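Tekico 发布 Maltulska 系列不锈钢炊具，10月起在各销售点上架

Flarkbridge，2019年8月16日

厨房用品供应商 Tekico 今天宣布，旗下新款不锈钢炊具系列 Maltulska 将于10月正式上架。该系列共有14个品种，包括汤锅、炖锅、奶锅、蒸格和配套锅盖，面向家庭用户以及小型餐饮店。

Maltulska 系列取代公司现有的 Abubakari 系列。Abubakari 的锅盖和蒸格在停产后继续供应两年，已经购买该系列的用户可以通过原销售点订购配件。两个系列的锅口直径规格一致，旧锅盖可以用在新锅上。

产品经理 Hanna Ostapchuk 表示，新系列的设计工作从整理用户来信开始。公司在筹备阶段收到1,383份用户反馈，其中提得最多的是三件事：倒汤时汤汁沿锅壁往下流，手柄握久了发烫，锅叠放以后不容易取出来。

“我们先改锅沿，再改手柄，最后才定尺寸。”Ostapchuk 说，“锅沿的弧度前后改了好几版，样品在公司食堂里用了一个冬天。厨师每天煮汤、煮面、焯菜，有问题当天就写在本子上。”

锅底采用三层复合结构，可用于燃气灶、电陶炉和电磁炉。锅身内侧标有容量刻度，最小的奶锅除外。全系列可以放入洗碗机清洗，公司建议首次使用前用温水和少量洗洁精洗净擦干。 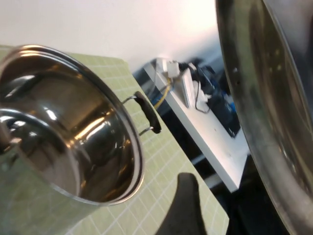

抛光不锈钢锅，卷边锅沿，侧面手柄带黑色握把。

包装也作了调整。新包装取消了塑料内衬，改用折叠纸板固定锅身，单件商品的说明书合并为一张折页，内容包括灶具适用范围、日常清洗方法和水垢处理方法。对于锅内出现的白色水垢，说明书建议加水和少量白醋煮开，放凉后冲洗。不要使用钢丝球，也不要在冷水中直接加盐，盐粒沉在锅底可能造成点状腐蚀。

销售方面，Maltulska 将先进入 Flarkbridge 及周边地区的门店，随后开放网上订购。首批备货2,273件，单件和套装同时供应。套装分为三件套和五件套两种，餐饮店可以按需要自行搭配，不受套装限制。具体零售价由各销售点在上架前公布。

负责销售渠道的 Aivar Kairys 说，小型餐饮店是这次新增的客户群。“他们过去多半买商用锅，容量大，也重，小店的灶台放不下。我们把两款炖锅加深了一些，口径没有变，一个人端得动。”

Kairys 同时表示，销售点的工作人员将在上架前接受产品培训，内容以灶具匹配和售后登记为主。目前仍有 Abubakari 库存的销售点可以继续销售，直至售完。

保修政策与现有产品相同。锅身和锅底保修五年，手柄及锅盖旋钮保修两年，用户需保留购买凭证。因空烧造成的变色不在保修范围内，但可以送回销售点作有偿抛光处理。手柄螺丝松动时，用户可用普通十字螺丝刀自行拧紧，替换螺丝可在销售点免费领取。

销售点订货现已开始，订货单和产品尺寸表可向 Tekico 销售部索取。媒体如需样品或产品图片，请与公司新闻联络处联系，并注明所需型号和寄送地址。

关于 Tekico
Tekico 总部位于 Flarkbridge，主要经营锅具、刀具和厨房收纳用品，产品通过专业厨具店和百货商店销售。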